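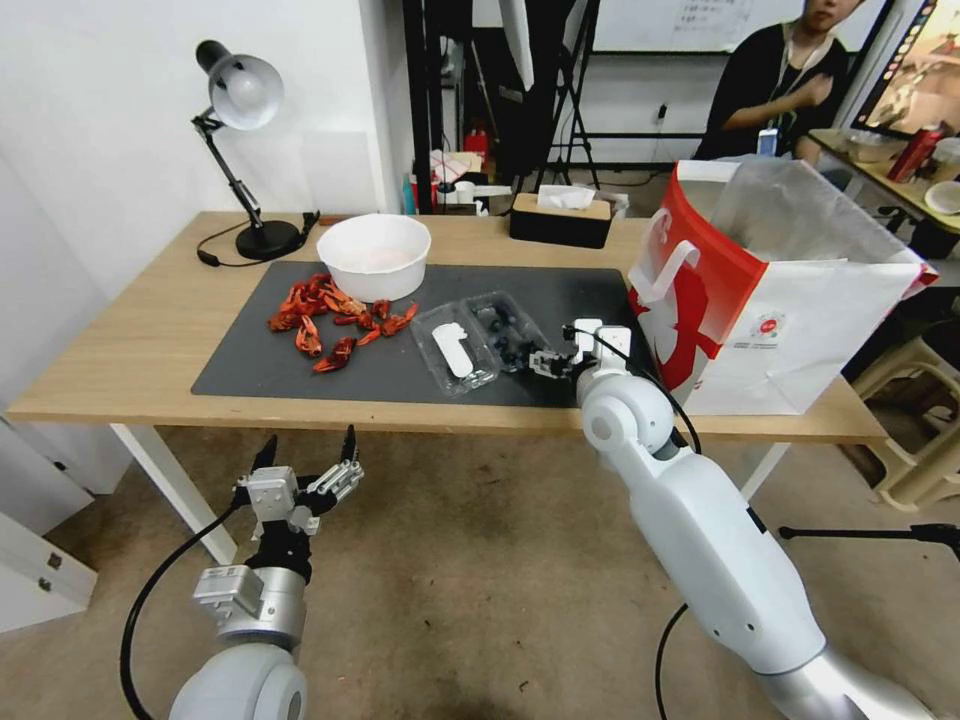

Clonora is a black-and-white comic book series written and drawn by Ruoxi Yu and published by Bellgate in 12 issues, later collected in 3 volumes. The series is set in a walled river town of the same name in which the dead are required by law to keep working for a fixed term. It is usually grouped with the small-press fantasy comics of its period, although its pacing and page design owe more to newspaper strips than to monthly adventure titles.

Publication history

Yu began the story as a self-published minicomic, photocopied and stapled, with a first printing of 200 copies sold by mail and at conventions. Two minicomics appeared in this form. The second ended in the middle of a chapter, and the remainder of that chapter was not printed until Bellgate took on the series and restarted the numbering from issue 1.

The Bellgate edition redrew the first 18 pages and relettered the rest. Print runs for the early issues were nearly 4000 copies each and were reduced after issue 5. Issues 1 through 8 came out every two months. Issue 9 was delayed by a change of printer, and the last four issues appeared without a set schedule. The final issue was double length and was released in October.

The collected edition runs to 255 pages of story across the three volumes, not counting covers, sketches, and the map of the town. The letters pages from the single issues were not reprinted. Neither was "Toll," a six-page backup story in issue 7, which Yu has said she considers unfinished.

Plot

The story opens with the death of Fotovell, a ledger clerk at the town's grain office. Under the town charter he must return to his desk the next morning and serve out seven years before burial. His replacement has already been hired, and the two are made to share a desk, a lamp, and a single set of books.

While copying old accounts, Fotovell finds that several of the working dead have served far past their terms. The entries lead to the Ó Riain family, who hold the contract for the burial ground and are paid by the town for each body not yet received. The middle issues follow his attempt to have the accounts read aloud at the yearly audit. He is hampered by a rule that the dead may write but may not speak in a public building.
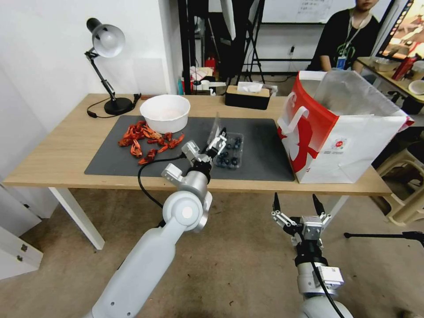
The second volume moves away from the grain office and follows Maeve Ó Riain, the youngest member of the family, who runs the ferry and has been taking the overdue dead across the river at night. The two plots join in issue 9. The last three issues take place during a single evening, and the outcome of the audit is shown only in the margins of the ledger pages that open each chapter.

Format and style

Most pages use a fixed grid of nine panels. The grid is dropped in the ferry chapters, where the panels run the full width of the page and are stacked in fours. Yu inked with a dip pen and used mechanical tone for the scenes among the dead only. Living characters are drawn in plain line. This rule is broken once, on the last page of issue 10, and readers have disagreed on whether the tone there is a clue or a production error. The collected edition leaves it in place.

Speech balloons are absent for dead characters. Their lines appear as handwriting on slips of paper within the panel, and several slips are turned away from the reader. Sound effects are not used at any point in the series.

Reception

Reviews of the single issues were few. The early issues were praised for their lettering and criticized for a slow start, and more than one reviewer advised new readers to begin with issue 3. The collected edition drew wider notice. Critics of the second volume objected to the long absence of Fotovell, who does not appear for 61 pages.

Differences between editions

In the minicomics the term of service is five years and the family is not named. The Bellgate single issues give the town map with the ferry landing on the north bank. In the collected edition the landing is on the south bank, which agrees with the art. The dialogue in issue 4 was shortened for the collection, and two panels on its final page were swapped.

14 shares | 3 comments

Related articles
Minicomic
Nine-panel grid
List of Bellgate titles
Mechanical tone in comics
Lettering (comics)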